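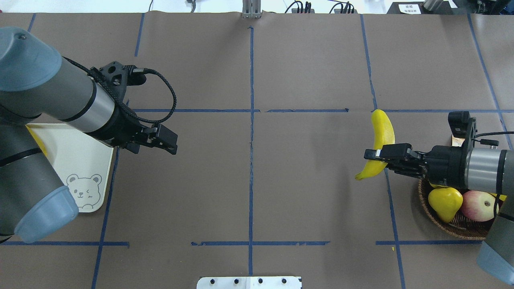
Brown paper and dark blue tape on the tabletop.

Moving the pantry to the hall closet

Home | Recipes | House | About

The kitchen cabinets in this apartment are shallow, so in September I moved the dry goods to the hall closet. I bought a Bralberg shelf unit and fixed it to the wall with two Fastden brackets. The brackets came with screws that were too short for plaster. I used longer ones from the drawer.

Flour, rice and beans are on the bottom shelf now. Cans are at eye level. I keep the oil in the kitchen because I use it every day — everything else can wait for a walk down the hall.

The whole job came to $147, and that includes a second set of jars. The Elline lids fit the old jars too, but only the wide ones.

Rigoberto Serrano wrote to ask if the closet gets warm. It backs onto the water heater, so yes, a little in the afternoon. I moved the chocolate and the nuts to the lowest shelf and left the door open a crack.

Next is the spice drawer. I still have two open bags of cumin and no paprika.

Print this post | E-mail this post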